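# Ticket 2449: Cable routing and clearance at dual-arm sorting cell
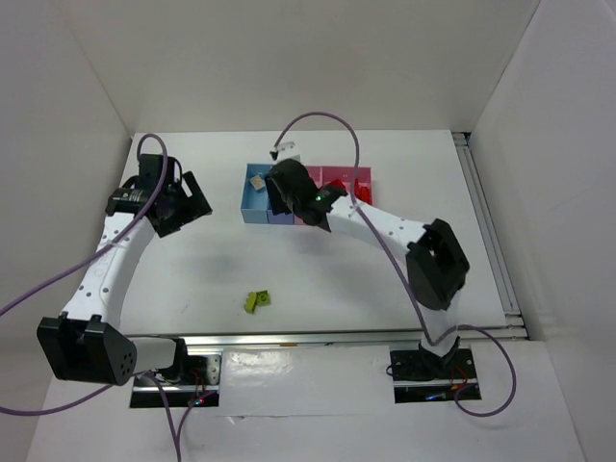

*Sorting cell at Plemadton, both arms over the work table, divided bin at the far side.*

**Status:** Open, restricted operation
**Reported by:** Bohdan Sirko
**Assigned to:** Sabina Talukder
**Standard:** Gadance cell rules, section 21 (loose cabling)

**Report**

During the Friday inspection the cell was found not to meet section 21. The purple cable on the right arm arches high above the bin, drops across the forearm, and forms a wide loop beside the base. On the left arm, the cable curls over the top of the gripper. Section 21 requires that cables follow the links and that no free loop exceed 80 mm.

The operator also reported two stops on the right arm during sorting into the bin. The log gave a joint torque warning in both cases.

**Entry 1 - Talukder**

Both arms were powered down before handling. No damage to the cable jacket was found by touch or by eye. The connector on the right gripper module was seated correctly. The torque warning could not be reproduced with the arm moved slowly by hand.

**Entry 2 - Talukder**

The right arm was run through the sorting program at reduced speed. The warning returned when the wrist turned over the pink compartment. With the cable held clear by a temporary tie at the forearm, the program completed without a stop. Cable drag is the probable cause, but this is not yet confirmed at full speed.

**Entry 3 - Britta Böttcher, Safety**

Restricted operation is approved on the following terms:

- Reduced speed only, one arm in motion at a time.
- Small parts left on the table in front of the bin are to be picked up only after both arms have stopped.
- Exposed wiring at the bases is to be covered before full speed is restored. Section 21 makes no exception for test cells.
- Temporary ties are to be replaced by fixed clips at each link.

**Entry 4 - Sirko**

Clips ordered from Grube. Delivery is expected in December. Please advise whether the glossy sheet between the bases may remain - it is wrinkled, and the rules on work surfaces call for a flat covering.

**Entry 5 - Böttcher**

The sheet is to be replaced at the same time as the clips are fitted. A separate ticket is not required. Full-speed test to be witnessed by Safety and recorded under this number.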